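Vula Reusable Cup Program: Progress Report to Briscombe
Reporting period: spring, up to the end of May

Where we are

You asked in your last letter for fewer adjectives and more cups. We will do our best with both.

The grant paid for a lending stock of 401 cups with lids, to be shared by the Vula market hall and the two sites at Plorner. At the close of this period 278 of them are in regular circulation. Another 70 are in the storeroom at Galanis, clean, boxed and waiting for shelving that was promised for March. The rest are out in the world. We assume they are holding pencils.

Stall holders have been kinder about the program than we had any right to expect. The soup stall went over to our cups completely in the first month. The two coffee stalls still offer paper to anyone who asks for it, and plenty of people ask for it. We have stopped putting up posters about this, as the posters were paper too.

Lids and stacking

Most of the period went on the part of the application we had covered in a single sentence: "Cups will be stacked and lidded at the return table." It was a confident sentence. It turns out to contain the whole job.

Cups come back singly, in stacks, and in stacks with something still in them. Lids come back on cups, under cups and in coat pockets. We set up a practice table under a flowered cloth (the cloth came out of the hospitality budget and is itemized in Annex B) and worked through the sorting in small pieces: putting a lid on, taking a lid off, building a stack, moving a stack. Throwaway paper cups did for much of this, being cheap to ruin.

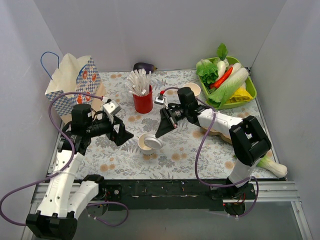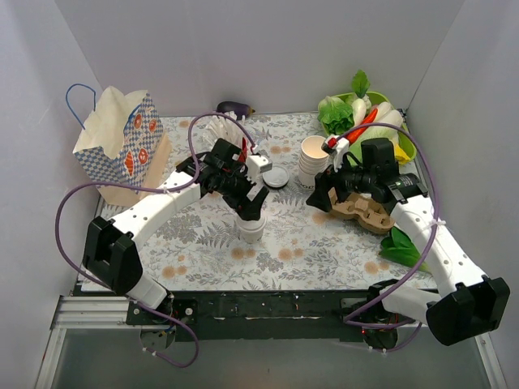

Photos: Vula Reusable Cup Program. Top, a paper cup with its lid at a tilt; bottom, cups stacked near the middle of the table.

The main finding on lids is that a lid which looks closed from above is often sitting on one side of the rim and thinking about it. We now check from the side. The return table has been raised by the height of one pallet to make this easier on people's backs, at no cost to the grant, the pallet having been there already.

On stacks, we have settled on short ones. Tall stacks save room and look splendid until they are carried anywhere. The instruction sheet has been cut from four pages to one, and the one page is mostly a drawing.

What has not gone well

The Plorner return point opened late. Its first location was beside the parking machine, and for most of April people tried to pay it. It has moved indoors next to the restrooms, where the returns are better and the conversation is worse.

Washing costs are over budget by a small amount, explained in Annex A. We had planned for cups that had held coffee and had given no thought to lentils.

Next period

We will get the Galanis boxes onto shelves, or give up on the shelves and buy a cheaper kind. We will run the one-page sheet at both Plorner sites and see which parts people ignore. We would also like to move what is left of the printing line into spare lids, which vanish faster than cups do. A revised budget is attached for your approval, and we would be grateful for a reply before the July market, when the soup stall switches to gazpacho and wants smaller cups.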